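## 5 Loading the Shelves

Applies to Kitora glass display units, open-front type, fitted for handbags and small leather goods. Revised 18 Nov 2024. Supersedes the loading notes supplied with earlier Vornach units.

Complete Section 4 (leveling and wall fixing) before starting. Do not load a unit that has not been fixed.

### 5.1 Before you load

You will need:

- two clean microfiber cloths, one damp and one dry
- thin cotton gloves, for pale or unlined leather only
- a spirit level
- a tape measure
- clear bumper pads, one sheet
- tissue or air cushions for filling
- a step stool if the top shelf is above shoulder height

Check the following.

1. Each glass shelf rests on all of its supports. Press down lightly at each front corner in turn. A shelf that rocks must be taken out and its supports reset as in 4.6.
2. A bumper pad sits between glass and metal at every support.
3. The glass has no chips along the front edge. Run a folded cloth along the edge — never a bare finger.
4. The load label is still on the inside of the left upright. If it is missing, order a replacement (part 87) and do not exceed the lowest value in Table 5-1 until it arrives.

**CAUTION:** Glass shelves can break without warning if chipped. Replace a chipped shelf before loading. Do not turn it around and use it with the chip to the back.

### 5.2 Load limits

**Table 5-1. Maximum evenly spread load per shelf**

| Shelf width | Supports | Maximum load |
|---|---|---|
| 93 cm | 4 | 10 kg |
| 152 cm | 6 | 10 kg |

The limit is the same for both widths. The wider shelf carries more supports but has a longer span between them.

Weigh one filled bag of each style and multiply. Include the chain, the filling and any stock stored behind the front row. Chains add more weight than expected on small bags.

Where shoes are kept at the back of a shelf, weigh them as part of that shelf. Heavy footwear belongs on the lower tiers.

### 5.3 Preparing the bags

1. Remove the outer carton. Keep the dust bag if one is supplied and mark it with the style number.
2. Decide whether the bag will be shown wrapped or unwrapped. Front-row bags are normally unwrapped. Reserve stock may stay in its clear plastic.
3. Fill the body of the bag until the front panel is flat. Stop before the flap begins to lift at its corners.
4. Close the clasp. For turn-lock clasps, line up the bar with the slot, press the flap down with the palm, and turn the bar a quarter turn. Do not pull the flap down by its edge.
5. Leave any protective strip on the handle or hardware until the bag is in its final place. Some stores keep the strips on until sale. Follow the store's own rule.
6. Coil the chain inside the bag, or lay it behind the bag where the fittings do not allow coiling. Do not let chain links rest between two quilted surfaces.
7. Turn the price tag so that it hangs behind the bag or to one side.

**NOTE:** Pale leather takes up color from dark leather and from printed wrappers. Keep at least a finger's width between a white or cream bag and a black, red or navy one. This applies to wrapped bags as well when the wrapper carries printing.

Slouched and unstructured bags do not hold their shape when filled lightly. Fill them fully or lay them flat. Folded canvas bags may be stacked, up to four high.

### 5.4 Order of loading

Load from the bottom tier upward. Within a tier, load from the back row to the front row, and from the ends toward the center. Unload in reverse.

1. **Lowest tier.** Wrapped reserve stock, standing on edge, handles up. Large tote bags go here too.
2. **Back row, all tiers.** Shoes or small display items, heels or backs toward the rear.
3. **Lower middle tier.** Box-shaped bags and smooth flap bags. Alternate light and mid tones.
4. **Upper middle tier.** Quilted flap bags. Place repeats of one color directly behind each other so that the front bag hides the spare.
5. **Top tier.** Folded bags, soft bags and light wrapped stock. No single item over 1 kg.

The Wamden layout (one color family per tier) and the Avotiņš layout (mixed colors, one clasp finish per tier) both follow this order. The choice between them affects steps 3 and 4 only. Do not mix the two layouts on one unit.

**CAUTION:** Do not let a chain strap hang over the front edge of a shelf above head height. It can be caught by a sleeve, and the bag will follow.

### 5.5 Placing a bag

1. Stand square to the unit with both feet on the floor or on the stool platform.
2. Take the bag by its two ends, one hand on each. Do not carry it by the flap, the clasp or the chain.
3. Hold it in front of the shelf, level, and check that the clasp is centered and the flap is even on both sides.
4. Clear a space wider than the bag. Slide the neighbors apart with the flat of the hand. Do not push one bag with another.
5. Bring the bag in over the front edge. Keep the base clear of the glass until the bag is over its place.
6. Set the rear of the base down first, then the front.
7. Straighten the bag with the hands on its sides or on the top edge. Light pressure is enough.
8. Let go with both hands at the same time and wait a moment. A bag that leans needs more filling at the base.

For bags with a short top handle, stand the handle upright after the bag is set down. For bags with a belt-style strap across the flap, check that the buckle faces forward and does not touch the bag next to it.

**NOTE:** If the bag will go behind another of the same style, place the rear bag first and set it back until its top edge just shows above the front one. When the front bag is sold, bring the rear bag forward the same day.

### 5.6 Spacing

| Item | Gap to next item |
|---|---|
| Small flap bag | 3 cm |
| Large flap bag | 5 cm |
| Box-shaped bag | 3 cm |
| Wrapped reserve stock | none required |
| Bag to end of shelf | 4 cm |
| Front of bag to front edge of glass | 2 cm |

Gaps may be reduced by half on units in constant use, except between pale and dark leather (see note in 5.3).

Leave enough height above each bag to lift it over the front edge without tilting. If the top of a bag or its handle touches the shelf above, move the upper shelf by one position. The shelf must be fully unloaded before it is moved.

### 5.7 Reference views

Placement and straightening on loaded units, steps 2 to 7 of 5.5.

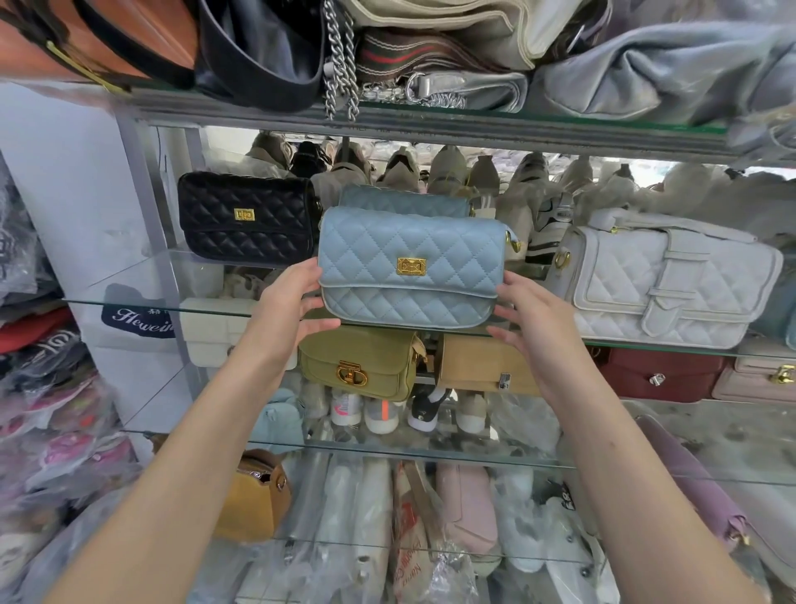
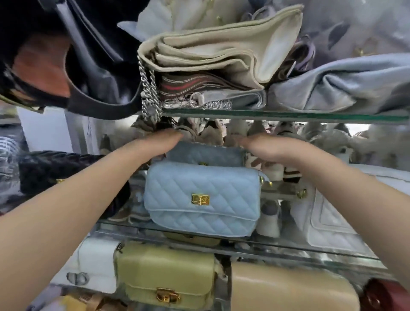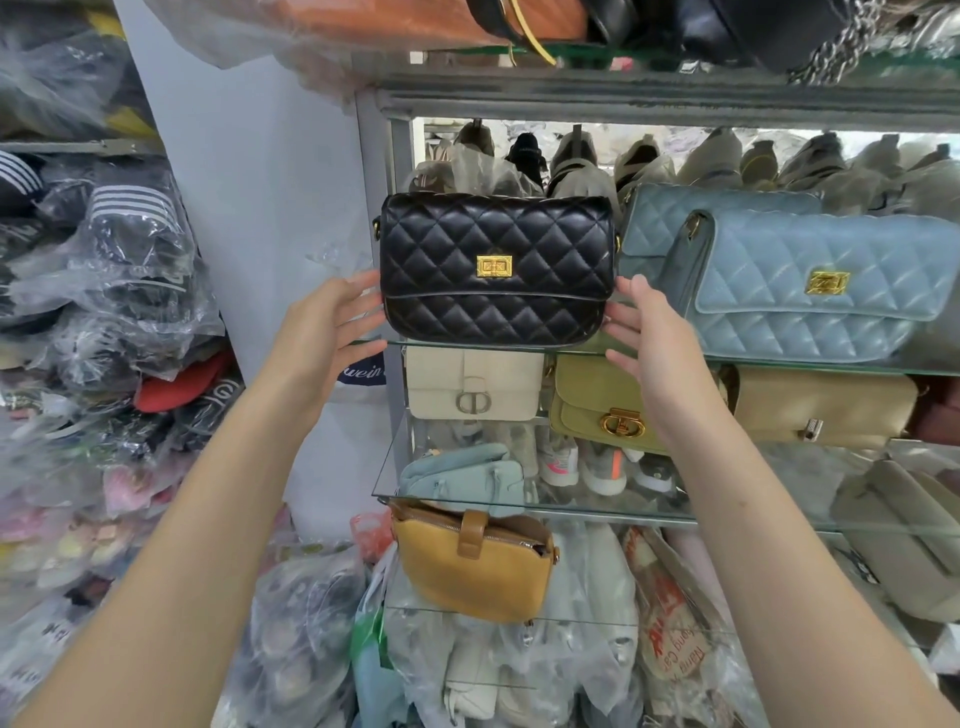
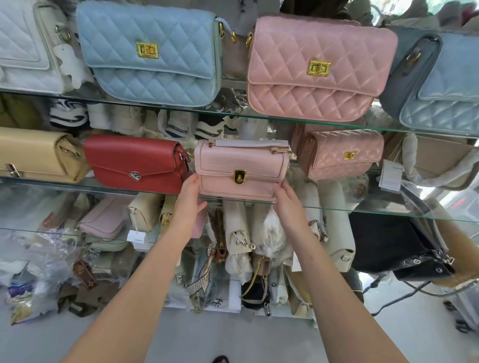 *Fig. 5-1 to 5-4. Two-handed handling of flap bags at the glass shelves. The last of the four shows a bag with a short top handle.*

### 5.8 After loading

1. Step back two paces and check that the clasps on each tier sit at an even height for bags of the same style.
2. Wipe finger marks from the front edge of the glass with the dry cloth. Use the damp cloth only where the dry one fails, and dry the glass at once.
3. Press each front corner of the shelf again as in 5.1, step 1. Some movement of the pads is normal during the first day.
4. Recheck the level. Correct at the feet, never by packing under the glass.
5. Enter the date and the number of bags per tier on the unit card.

Repeat steps 3 and 4 after one week. For units set up for the December season, repeat them every two weeks until the stock has been reduced.

### 5.9 Common faults

| Fault | Likely cause | Action |
|---|---|---|
| Bag leans forward | Too little filling at the base | Refill, base first |
| Bag leans backward | Chain or strap trapped behind | Lift out, reposition chain |
| Flap lifts at corners | Overfilled | Remove filling from the top |
| Quilting shows a line mark | Chain resting against the panel | Move chain, rest the bag flat for a day |
| Turn-lock will not close | Flap pulled off center | Open, center the flap, press and turn |
| Shelf rocks when touched | Support not seated | Unload, reset as in 4.6 |
| Shelf bows at center | Overloaded | Unload at once, weigh the stock |
| Color on pale leather | Contact with dark leather or printing | Separate, do not rub, refer to the bag maker's care sheet |

A shelf that has bowed must be replaced even if it looks flat again after unloading. Quote the unit number and the shelf width when ordering — both are on the load label.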